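Folding and Storing Cable-Knit Sweaters: Frequently Asked Questions

Clenska Home Pages
February 15, 2018
13 comments
100 shares

These are the questions we get most often about heavy knits, from the end of winter when they go away to November when they come back out. The answers apply to sweaters and cardigans with raised cables. Most of them also work for plain knits.

Should I fold a cable-knit sweater or hang it?

Fold it. A cable knit uses more yarn than a flat knit of the same size, and the weight pulls on the shoulders when it hangs. After a few weeks you get points at the shoulders where the hanger ends, and the body grows longer. If you have no drawer space and have to hang it, fold the sweater in half lengthwise, lay it over the hanger so the armpit sits at the hook, and bring the body over one side and the sleeves over the other. The weight is then spread over the bar.

Where is the best place to fold?

Anywhere flat and larger than the sweater. A bed works well for most people. A table is firmer and gives a sharper fold, but many tables are too narrow for a sweater with the sleeves out. Straighten the bedding first, or the lumps underneath will show up as wrinkles in the knit. An ironing board is too small.

What are the steps?

Lay the sweater face down with the neck away from you. Smooth it from the center toward the sides with flat hands. Do not pull on the hem to straighten it. Fold one side in toward the middle of the back, then lay that sleeve straight down along the body. Repeat on the other side. Bring the hem up a third of the way, then fold once more to the neck. Turn it over.

With very thick sweaters, fold the body in half instead of thirds. The stack will be wider but it will not spring open.

Which lines should I follow?

Use the knit itself. Side seams and the top of the hem ribbing are both easier to see than an imaginary center line. Cables are harder to follow, as they wander across the fabric and can look slanted when the sweater is lying crooked. 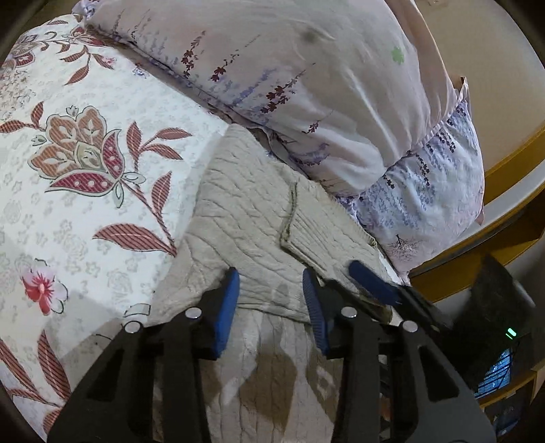 Issue 4

On beige and other light colors the wrinkles and cables can be hard to tell apart under a ceiling light. Run your palm over the surface. A wrinkle flattens and a cable does not. Light from the side, such as a window or a bedside lamp, makes the seams easier to find.

Why does the hem flare out after I fold it?

Usually the ribbing was stretched when the sweater was picked up. Ribbing holds the bottom of the sweater in, and it is the first part to lose its shape. Lift a folded sweater from underneath with both hands. If the hem has already flared, dampen only the ribbing, push the ribs together with your fingers, and let it dry flat. Wool responds well to this. Cotton responds a little. Acrylic mostly does not.

Can I roll it instead?

You can for a trip. Rolling leaves fewer hard creases, but a rolled cable knit takes up more space than a folded one and tends to unroll in a drawer. For storage over a whole season, fold.

How many can I stack?

We suggest no more than 4 heavy sweaters in a pile. Past that the bottom one gets pressed flat and the cables lose their height. Put the heaviest on the bottom. If a sweater comes out of storage flattened, hold a steamer a few inches away without touching the knit, then leave it flat until it is completely dry.

Do I need to wash sweaters before storing them?

Yes, or have them cleaned. Body oil and food spots you cannot see will attract moths and can turn yellow over the summer, which shows most on cream and beige. Follow the care label. Make sure the sweater is fully dry before it is folded, including the thick parts of the cables and the underarm seams. These take longer than the rest.

What should I store them in?

A cotton bag or a lidded bin. We have used the Nosora cotton storage bag and the Gokgate under-bed bin, and both hold a pile of heavy sweaters without crushing it. The Nosora bag breathes better. The Gokgate bin is easier to slide out. Avoid vacuum bags for wool cables. They save a lot of room, but the creases are hard to get out.

Is tissue paper worth it?

For pale sweaters stored next to dark ones, yes. Use plain white acid-free tissue, one sheet between each sweater. You can also put a sheet inside the fold to soften the crease. For everyday sweaters that will be worn again in a week, skip it.

A loop got pulled while I was folding. What now?

Do not cut it. Turn the sweater inside out and use a blunt needle or a small crochet hook to draw the loop through to the wrong side. Then stretch the fabric gently in both directions around the spot. Take off rings and bracelets before folding the next one.

Does this work for cardigans?

Yes. Button every other button first so the fronts stay lined up, then fold as above. For zippered cardigans, such as the Dantas shawl-collar one several readers have asked about, close the zipper all the way and fold the collar flat onto the back before bringing the sides in.

600 people found this page helpful
Share
Print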